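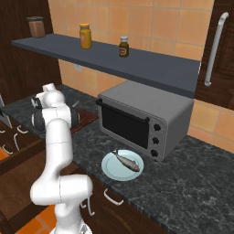 **Úna Buckley**
Kitchen cell upkeep, Paltuvside

# Looking after the counter arm: tips for the kitchen cell

These notes cover the single arm at the toaster oven station. Most of them apply to the simulated kitchen as well as the real one, and I've marked where they don't. Please try a change in the sim first. It takes a few minutes and saves a plate.

## Before you switch on

Clear the stretch of counter between the upright link and the oven. Only the plate you're working with belongs there. The cutting board can stay at the back left as long as it's flat and nothing is stacked on it.

Close all the drawers and cabinet doors. The handles in this kitchen are bar handles that stand out from the wood, and the elbow travels low enough to meet them if the arm starts from a bad pose. In the sim, check that the drawers loaded shut. A drawer left open a little won't raise a warning.

## Parking pose

Park with the elbow low, the upper link upright and the hand up toward the back wall. Save it under the name `park_left`. I use it before loading a plate, after every run, and any time I need to walk away.

Don't park with the hand over the plate. If a joint sags when the brakes release, it will come down on the food.

## Plate and fish

- Use the round plate with the low rim. Deep bowls hide the food from the fingers.
- Lay a whole fish diagonally. It gives the fingers a clear way in from the side.
- Grip behind the head, at the thick part of the body. The tail end bends and slips out.
- Start at grip setting 30 and go up in small steps. With real fish, stop as soon as it lifts. The skin tears before the gripper complains.
- Pat real fish dry with a paper towel. The sim fish has no such problem, so expect the real grip to need more work.

## The oven

The door handle runs across above the window and sticks out a little past the left side of the body. Aim for the middle of it anyway. Pulling from the end twists the oven on the counter, and then every saved position is off.

If the oven does move, slide it back to the tape marks and run `oven_check`. Don't fix it by editing the positions. Tomer and I spent an afternoon undoing that in April.

The three knobs are stacked on the right. Teach each one separately. Copying the top knob and shifting it down sounds quicker, but the wrist ends up at a poor angle by the bottom one.

## The shelf

Set the height limit below the underside of the shelf, with a hand's width to spare. The oven sits just under it, so most bumps happen when the arm lifts straight up after letting go of the door. Bring the hand out toward the front first, then up.

Leave the canister, the jar and the small bottle where they are. They are in the saved layout, and moving one means saving it again.

## Cleaning

Wipe the links with a soft cloth, warm water and one drop of dish soap. Wring the cloth out well. No spray near the joints or the black band at the wrist. Spray the cloth if you must.

Fish oil gets into the finger pads. Take the pads off, wash them in the sink, and let them dry fully before they go back on. Swap them for new ones after 2000 grips. The last pair was at 3649 when Bahrami pulled them, and they were shiny as glass.

## If it stops partway

1. Press stop on the panel, even if the arm is already still.
2. Take the plate away.
3. Look for contact at the elbow, then at the wrist.
4. Release the joints one at a time, starting at the wrist. Support the upper link with your other hand.
5. Move it to `park_left` by hand and restart.

Fault 1490 is nearly always the wrist cable. Reseat the plug and try again. If it comes back twice, leave the arm off and write it in the log. Spare cables are in the Grastard box under the bench, along with the pads and the short hex keys.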